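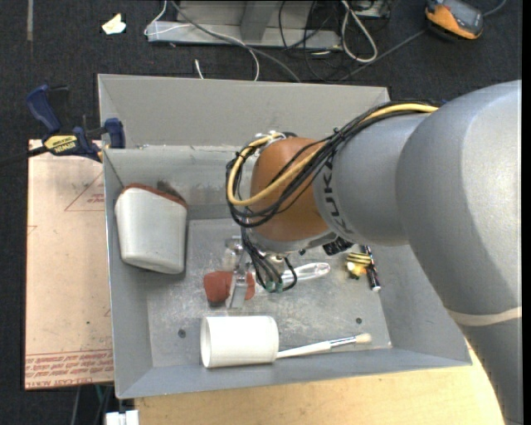

Home | Articles | Issues | Authors | Contact
Last updated: November
Reading time: 2 min

3.2 Recruitment and follow-up

Women were recruited through the Privbridge peer support network, which holds evening groups for people treated for cancer before the age of 45. The network's mailing list had 2785 names when the study opened. Lev Boiko and Agnese Sakalauskas wrote to everyone on it once, and 300 women returned the first form. Fourteen of these were over the age limit at diagnosis and were left out, so 286 entered the study.

Each woman filled in the Hladun fatigue scale at entry and again at three and six months. The scale runs from 0 to 100, with higher scores meaning more tiredness. We also asked about work, child care, sleep and how often she had been to a group in the past month. Forms could be sent by mail or filled in over the phone with Melaniia Sydorenko. Most women chose mail at entry and the phone later on - the second form is longer, and several wrote in the margins that they would sooner talk.

Women still in treatment at entry were kept in the sample but are reported separately. Their scores move with the treatment cycle, and a form filled in the day after an infusion says little about the month as a whole. The order of visits is given in Figure 2 of the earlier report (Vakulenko and Simard) and was not changed.

Missing answers were not filled in. If a woman skipped more than two items on the fatigue scale, that form was dropped and her other forms were kept. Group attendance was checked against the sign-in sheets at the Ronov site only, as the other sites do not keep them.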